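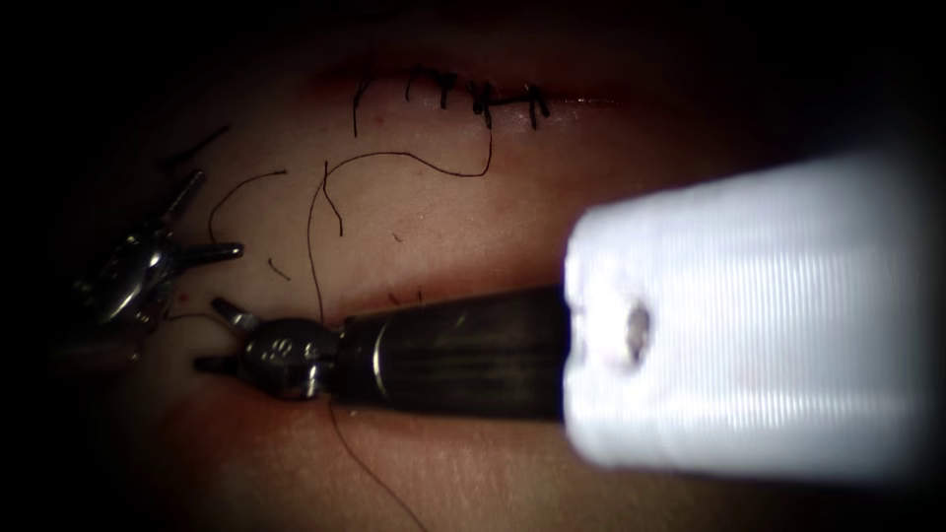 I want to stick up for mending, and I mean the visible, slightly wonky kind that my grandmother would have picked out and done over. For most of my life I was a thrower-outer. A sock got a hole, the sock went in the trash. Then last April I tore the elbow of my favorite sweater on a fence in Misgate, and for some reason I couldn't do it. So I learned to sew it up, badly, and I've been a bore on the subject ever since. The first thing you find out is that a rip has its own opinions. A pale pad with one slit closed and another still open shows the whole business better than I can tell it: one line lies shut, and the other sits there waiting its turn. I have a basket of pants in exactly that condition.

My friend Abdelilah Ezzat thinks I'm kidding myself. He says a new sweater costs less than the evening I spent on the old one, and if you pay me by the hour he's right (he usually is, it's very annoying). But who's paying me by the hour to sit on the couch? I'd have spent that Wednesday night scrolling through my phone and gone to bed grumpy. Instead I had a lumpy green elbow and I was so pleased with it that I wore it to work in the heat!

And I do think we've gotten scared of looking like we fixed something. People will pay extra for jeans that come ripped from the store and then be embarrassed by a patch. I don't get it. My coat has 2 patches and a replaced zipper, and strangers talk to me about it on the bus. No stranger ever talked to me about a coat before.

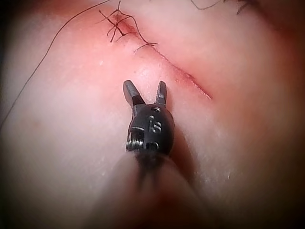
But what about the stuff that isn't worth it?

Fine, some of it isn't. I bought a shirt once that came apart at the seam, and when I sewed the seam it came apart right next to the seam. There wasn't enough shirt there to hold a stitch. Abdelghani El Idrissi, who does alterations over on Zamano Street, took one look and handed it back to me without a word. I use it to clean the bike.

That's a complaint about the shirt, though, and I'd like us to make it louder. If more of us tried to fix our clothes, we'd notice a lot faster which ones were never meant to be kept. I'm on sock number 31, by the way, and my heels still come out crooked.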